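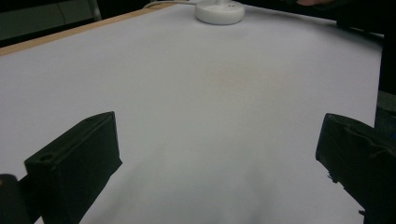
Does the Pustiler hand-held gripper need a robot arm to record demonstrations?
A person holds it and does the task by hand. The arm only comes in later, when the trained policy is run.

Pustiler Hand-Held Gripper
Savdale – Data Collection Tools

Pustiler is a two-finger gripper for teams that train manipulation policies from human demonstrations. The camera sits on the tool, so the policy learns from the same view it will have on the arm. Both fingers are black and screw on, and a worn pair can be changed without recalibrating the camera.

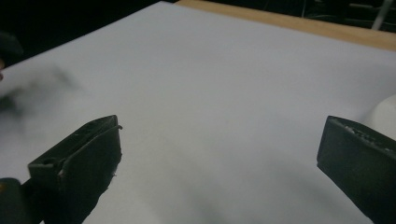 The unit records video and finger opening together and stores up to 1000 demonstrations before it needs to be emptied. Files are written in the open Mersha layout – one folder per demonstration, with a plain text index.

Method note
Idris Mostyn and Dwynwen Llewellyn compared two ways of starting a demonstration on a table task: fixed start poses and free start poses. Policies trained on free starts finished 86 percent of trials. Fixed starts did worse when the arm began off to one side. The note covers one task and one table, and a repeat on shelf picking is planned.

In the box
Gripper with camera
2 spare fingers
8 finger screws
Trundley wrist adapter for mounting on an arm

Questions about the method note go to Anas Kamel. For orders and spare parts, contact Greer MacKinnon.

Page updated 2 January 2026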